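Jiner Bench Pair — Demonstration Unit

Two arms, one rail, one tabletop. The Jiner Bench Pair is sold as a complete station, walls included, and can be seen working at our Munilholm showroom every afternoon in October from 2 p.m. Coffee is provided. The arms don't pour it.

Visitors tend to arrive expecting welding sparks and get table settings. We chose cutlery because everyone who walks in has an opinion on how to handle a fork, and most of them will share it. Bring your own if you like — we've had a cake server and one very heavy ladle.

Station footprint and power needs are on the Plillard data sheet, part 169. Demo bookings are free for groups of up to eight. Spare gripper pads ship in bags of 500, a quantity chosen by our supplier and defended by them at length.

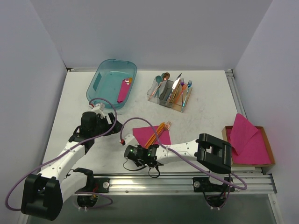
Gadisa Assefa, Demonstrations Lead

On the table: napkins, a bin, a cardboard tray and a clear caddy of cutlery in more colors than my kitchen has ever owned. Each arm has its own camera at the gripper, and both are bolted to the aluminum rail at the near edge. Ask me to swap the napkins for your own parts and I will, although I've grown fond of the magenta.

To book a visit, call the showroom and ask for Li-hua Tai. Parking is behind the Asfaw building.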